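FOR IMMEDIATE RELEASE
Monday, December 27, 2021

Pilatcombe Would Like Its Tables Back

WATLOW – After the holidays come the leftovers, and after the leftovers comes the table, which by now holds everything the household owns except dinner. Pilatcombe, the home goods shop on Lukumay Street, today announced the Seria Table Clear, a month-long drive to get people eating at their tables again.

The rules are short. Clear the table down to the cloth. Keep it that way for 20 days. Bring in a photo and take 20 percent off any table linen in the store. Moving the pile to a chair does not count, and the shop has heard all the arguments.

"We sold 409 tablecloths between August and Christmas," said Justinas Kivi, owner of Pilatcombe. "I have visited friends who bought them. I saw a corner of one, once."

The Seria line comes in checks, stripes and a large black-and-white houndstooth that Kivi describes as "loud enough to make you feel bad about covering it up." Shoppers who would sooner keep the pile may buy a cloth at full price and put it underneath.
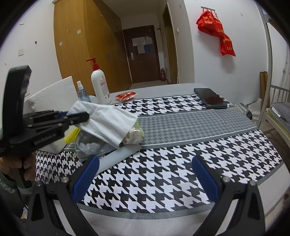 Houndstooth tablecloth, with a white cloth and assorted packages still to be put away.

The first 1000 people to sign up will get a free cotton napkin. Sign-up is at the front counter, which the staff promise to clear by opening time.

Contact: Justinas Kivi, Pilatcombe, Lukumay Street, Watlow

###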